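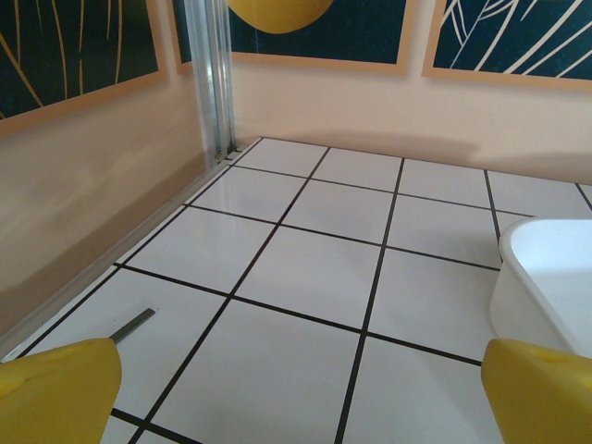 Figure 3. Wrist camera view in the Istton cell with the jaws open. A thin metal strip lies on the tiles near the left finger.

4.2 Cell layout and routine care

The Istton cell is a two-arm bench enclosure used for all of the sorting trials reported in Section 5. The frame is built from aluminium profile and was put together at Skorkberg in July by the first author and Samira Aoun. Both arms are bolted to the front rail so that either can be taken off without disturbing the other. We kept the arm bases in the same place for the whole study. Moving a base means repeating the hand-eye calibration, and an earlier version of the cell lost most of a working week to this.

The floor of the cell is tiled. We first tried a plain painted board, but it marked quickly and the marks were picked up by the segmentation step as small dark objects. Tiles wipe clean and stay flat. Their drawback is glare. A glossy surface returns a pale reflection of the walls at low camera angles, and the grout lines give the edge detector strong straight features that have to be masked. The mask is computed once per calibration and stored with it.

Each arm carries a wrist camera set so that the tips of both fingers stay in view when the gripper is open. This costs part of the usable image along the lower edge, as Figure 3 shows, but it lets the operator check the jaws without opening the cell. Finger covers are treated as consumables. Najwa Nasrallah keeps the log of changes, and a cover is replaced when its inner face has worn smooth or when it can be turned by hand on its mount.

Over the study the cell completed 2,793 picks. It was stopped for attention 70 times, counting planned checks and faults together. The longest unbroken run was 501 picks. Most stops were short and needed no tools. The commonest fault was a wrist cable catching on the forearm cover at full reach, and the next was a loose finger mount. Two stops were caused by a failed camera connector, which was replaced with a spare from Abou Jaoude and has given no trouble afterwards.

The daily check is done before the first trial, with the arms powered but held. The operator looks along each cable from wrist to base, moves each joint slowly through its range and opens and closes both grippers. Small metal parts are a particular concern on the floor of the cell. A piece like the strip in Figure 3 is thin enough to pass under a finger, and at low approach heights it can tilt the jaws or scratch the tile. We therefore added a floor sweep to the check list — first by eye, then with a soft brush into the corners.

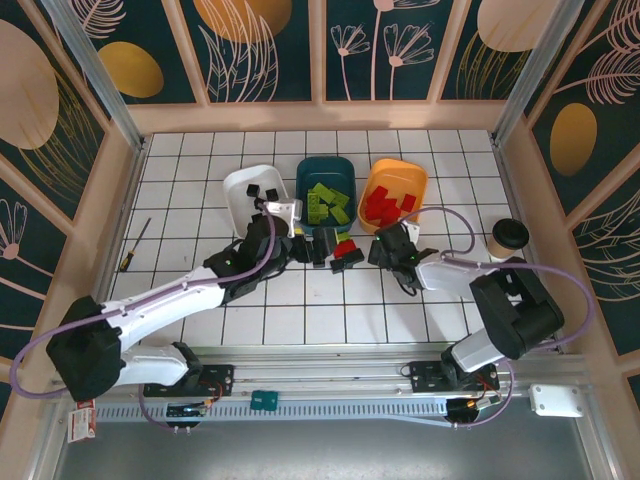 Cable slack was the setting that took longest to get right. With too little, the wrist pulls against its own connector when it turns; with too much, the loop drops into the work area and may be gripped along with a brick. The slack now used leaves a loop at the wrist and a wider one beyond the elbow, and both can be seen in purple on the right arm. The loops are set with the arm reaching to the far bin and then checked again with the elbow folded. Cable ties are left slightly loose at the forearm so that the cable can slide. Tight ties held it in place neatly but moved all the bending to one point near the wrist.

Bins are not fixed to the floor. Their position is read again at the start of every trial, so a bin that has been turned a little, as the orange one often is after a failed grasp, does not need to be put back by hand. Bricks left between the bins are treated as part of the next trial unless they lie outside the reach of both arms.

The same procedure was later followed on the cell at Lernwood, which has the same arms but a shorter front rail. The check list was used there without change apart from the cable lengths, which had to be set afresh.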